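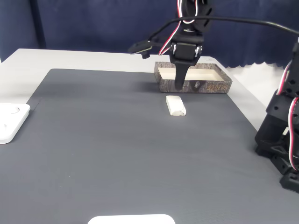

箱の手前に指を下ろしたところ。白いのがワーク。

手首まわりの配線、やっと直した。忘れないうちにメモ。急いで書いてるので雑です。

症状は前から出てたやつで、下向きの姿勢にすると手首のサーボがたまに返事しなくなる。毎回じゃないのが嫌なところ。10月に入ってから増えた。ログを見たらエラーが766件。うわ。ほとんど同じ軸。

最初はサーボ本体を疑って予備と交換。変わらず。電源も替えてみた。変わらず。ここで夜中の2時。寝ればよかった。

結局コネクタの手前。赤白黒の束が、腕を伸ばしたときだけ引っぱられてて、中で線が1本切れかけてた。指で曲げると導通が出たり消えたり。束のたるみが足りなかっただけの話。作り直して、左側にループを多めに垂らすようにした。見た目はだらしないけど、結束バンドできっちり締めてた頃のほうが断線してるので、もうこれでいく。

ケーブルはKundonoraで買った延長用。長さは足りた。圧着はFukiaの工具。これ、ダイスの位置がわかりにくくて2回失敗した。ペンで印つけておくこと。>自分

ついでにやったこと
・手首のブロックのボルト増し締め。左が少しゆるんでた
・原点の取り直し。設定ファイルはzostberg_2025のほうが正。古いのは消す(まだ消してない)
・手首の中立値は1947に変更。前の値はもうずれてて使えない
・グリッパの指先の掃除

指先の高さ合わせは毎回めんどう。先が細いので、下げすぎるとマットに刺さる。紙を1枚はさんで、すっと抜けるところまで下ろして、そこから少し戻す。箱は紙の浅いやつ、ふちに指が当たると箱ごとずれるので、手前で止める位置を先に教えてから中に入れる順番にした。逆にやると必ずひっかける。

もう1台のほうも配線は同じ引き回しなので、たぶん同じところが切れる。まだ元気。壊れるまえにやるべきなんだけど、線の在庫がない。注文する。

Sonの制御プログラムは今回さわってない。再接続の待ち時間が短すぎる気がするけど、配線が原因だったのに設定までいじるとわけがわらかなくなるので後回し。

一晩まわしてエラーが出なければ完了にする。太いほうの黒いケーブルの固定は、また今度。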